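## 3. Who votes, and why so few of us do

I got into this question the lazy way. I held a small pile of Castent tokens, I got a ping every time a proposal came up, and I kept ignoring the pings. After a few months of that I started to wonder if everybody else was ignoring them too (they mostly were!). So Leidy Ñahui and I pulled the public voting record for Castent, a lending protocol where token holders set the interest rate rules, and went looking for the people behind the votes.

We ended up with 3,038 wallets that had held tokens long enough to vote on at least one proposal. The record covers 40 proposals, and we stopped collecting when the July rule change moved voting to a new contract. I'd have loved to keep going, but the two contracts log votes differently and Leidy talked me out of stitching them together. She was right. My first attempt double-counted anyone who had delegated their votes to someone else.

A wallet isn't a person, of course. One person can run a dozen of them, and an exchange can park thousands of customers in one. We took out every wallet we could tie to an exchange and left the rest alone, so please read "voter" in this section as "wallet that voted" and nothing fancier. Walter Mamani has a much stricter way of grouping wallets in his work on Prasell, and I'd point anyone who wants cleaner numbers toward that.

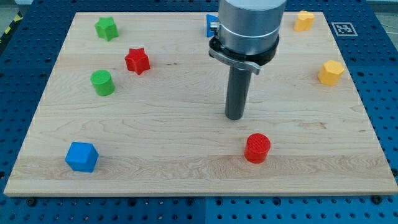

**Figure 2.** Small colored blocks on a pale wooden board, on a blue perforated worktable.

### 3.1 What the regulars told us

Numbers only got us so far, so we posted a note on the Castent forum and asked people to talk to us. We did 25 interviews, all by voice call, and I ran most of them myself from my kitchen in Dulville. I went in expecting big opinions about interest rates. What I mostly heard about was fees! People with small holdings kept telling me that casting a vote cost more than they thought the vote was worth, and a few had quit after paying for one that failed on a technicality.

The bigger holders had a different gripe. They said proposals went up with too little warning, often with a long spreadsheet attached, and they'd rather sit out than vote on something they hadn't read. Eusebio Marulanda heard much the same thing in his Betancur interviews, though his group was friendlier to delegation than mine was. My people liked the idea of handing their vote to someone else and then never got around to picking anyone.

I asked each person to walk me through the last proposal they skipped. Some couldn't remember one, so for those calls we used the most recent vote on the record and went from there.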